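Zerska litter picker, long handle

Our river group wore out three cheap pickers last spring, so I bought the Zerska for our March clean-up and I'm delighted with it! The jaws close properly (even on bottle tops) and the trigger is kind to small hands.

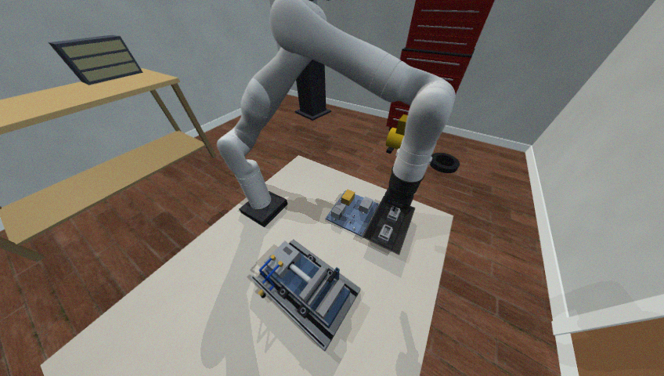 I filled two sacks between the weir and Milley Bridge and my wrist didn't ache once. Chunhua Liao borrowed it for the steep bit and didn't want to give it back – she's ordered her own now. 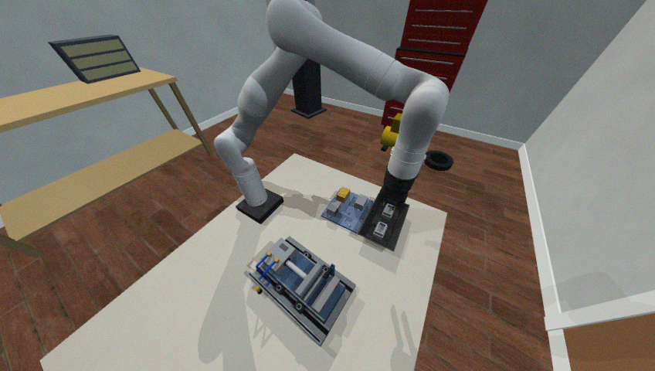

It cost me £23, with spare rubber tips in the box. My one grumble is the wrist loop, far too tight over winter gloves. I swapped it for a bit of cord and I'm taking it out again next month.

Posted 14 June 2021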